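Runder Tisch aus heller Eiche: ölen oder so lassen?

Forum Holz und Möbel > Pflege und Oberflächen

helju_k
Hallo zusammen,
ich habe eine Frage zu einem runden Tisch mit heller Platte, Eichenton, feine Maserung. Er steht in unserem Arbeitsraum und wird jeden Tag gebraucht. Die Oberfläche ist sehr matt und ich weiß nicht, ob sie geölt, gewachst oder matt lackiert ist. Der Vorbesitzer konnte es mir nicht sagen. Ich stelle oft ein Trinkglas direkt auf das Holz, und ich habe Angst vor Ringen. Meine Kollegin Clodagh meint, man soll jetzt ölen, bevor etwas passiert. Ich bin unsicher. Was würdet ihr machen?
Freundliche Grüße, Helju Kairys

Pryor
Nicht ölen, solange du nicht weißt, was drauf ist. Auf Lack bleibt das Öl nur stehen und klebt. Tropfentest: einen Tropfen Wasser auf die Unterseite geben und 7 Minuten warten. Wird der Fleck dunkel, ist das Holz offen oder nur schwach geölt. Perlt das Wasser, ist es noch geschützt.

Vasitz
Der Tropfentest auf der Unterseite sagt doch gar nichts. Unten ist bei vielen Tischen weniger Auftrag oder gar keiner. Wenn schon, dann oben nahe an der Kante, wo es nicht stört.

Pryor
Und wenn es einen Fleck gibt, hat sie ihn dann oben. Schöner Rat.

Vasitz
Ein Tropfen klares Wasser macht auf Eiche keinen Fleck, wenn man ihn danach abwischt. Gefährlich ist Wasser zusammen mit Eisen, also Dosen oder Stahlwolle. Ein Glas ist da harmlos.

helju_k
Danke euch beiden. Ich habe es jetzt oben an der Kante probiert, mit fünf Tropfen nebeneinander. Nach 7 Minuten war keiner eingezogen. Danach habe ich abgewischt, und ich sehe keine Spur. Heißt das, er ist lackiert?

Galo
Nicht unbedingt. Ein gut ausgehärtetes Hartwachsöl perlt genauso. Fahr mit dem Fingernagel quer zur Maserung. Spürst du die Poren deutlich, tippe ich auf Öl. Fühlt es sich zu glatt an, eher auf Mattlack.
Mein eigener Tisch hat 35 Euro gekostet und ist nach vier Jahren immer noch ohne Ringe, und bei uns benutzt kein Mensch Untersetzer.

C_OGriofa
Ich bin die Kollegin. Meine Meinung bleibt: einmal dünn ölen, Überschuss abnehmen, fertig. Bei mir zu Hause mache ich es jeden August und es hat noch nie geklebt.
Clodagh Ó Gríofa

Pryor
Dein Tisch zu Hause ist ja auch geölt, nehme ich an. Bei Helju wissen wir es eben nicht.

helju_k
Ja, das stimmt, wir wissen es leider nicht.
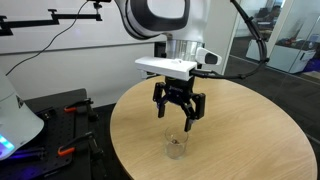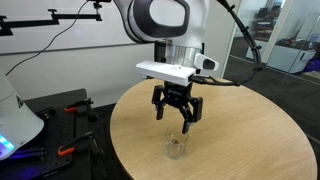
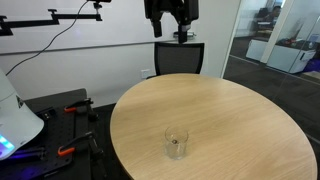 Der runde Tisch mit dem Trinkglas, das kleine braune Ding liegt unten im Glas.

Vasitz
Schöne Maserung, sehr ruhig. Für mich muss da kein Öl drauf. Ein feuchtes Tuch und danach trocken nachwischen, mehr würde ich nicht machen.

Galo
Ist das im Glas eine Nuss? Wenn ja, Achtung, Walnuss und Eiche haben beide Gerbstoffe — auf dem blanken Holz würde ich so etwas nicht nass liegen lassen.

Pryor
Jetzt übertreibst du aber. Wegen einer Nuss im Glas bekommt der Tisch nichts.
Helju, wenn du trotzdem etwas tun willst, nimm die Unterseite der Kante, eine Stelle so groß wie eine Münze, und öle nur dort. Am nächsten Tag anfassen. Ist sie klebrig, lass es.

helju_k
So mache ich es. Die Poren kann ich mit dem Nagel übrigens nur ganz schwach spüren, also vielleicht doch Lack. Bis dahin benutze ich Untersetzer, auch wenn Clodagh darüber lacht.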